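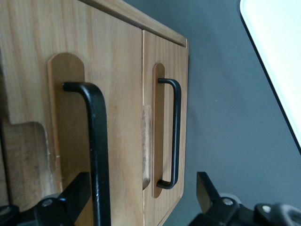 The town of Orska wants to charge households to leave old furniture at the curb, and the plan goes to a vote on Sunday with very little to back it up. Under the proposal, residents would pay $18 per item for pickup starting in October. Up to now the service has been free. A plain two-door cabinet in pale wood would cost as much to get rid of as a three-seat sofa, and a kitchen stool would cost the same again. The town says a single price keeps things simple.

It may also keep things in alleys. Wostska, the next town over, brought in a similar fee two years ago, and people there still argue over whether it saved any money. Officials in Orska point to Wostska as a success but did not supply figures on illegal dumping when asked for them this week.

"They keep telling us people will reuse more," said Ntombi Khumalo, who rents on Allitz Street. "Maybe. Or they'll wait until dark and drag it behind the bus depot like they did the last time pickup got cut."

Othmane Alaoui, the town's head of street services, said the current system costs too much and that almost 40 percent of what crews collect could have been sold or given away. Asked how that share was worked out, he said it came from crew estimates made over 4 days in the spring. He did not say which neighborhoods were covered. Spring is also when many leases in the town end, so it would be a strange week to judge the whole year by.

The contract would go to Kneževič, a private hauler that already empties the town's glass bins. No other company bid. Benvinda Barreto, who speaks for the firm, said its price was fair and that customers would get a 2-hour pickup window. She would not say what happens if a truck misses it, or whether the $18 would be paid back.

Low-income households could apply for one free pickup a year. The form has not been written yet.

Council member Iman Kamel said she would vote no unless the fee is tested in one district first. Two other members said they were undecided. The meeting starts at 6 p.m. and is open to the public.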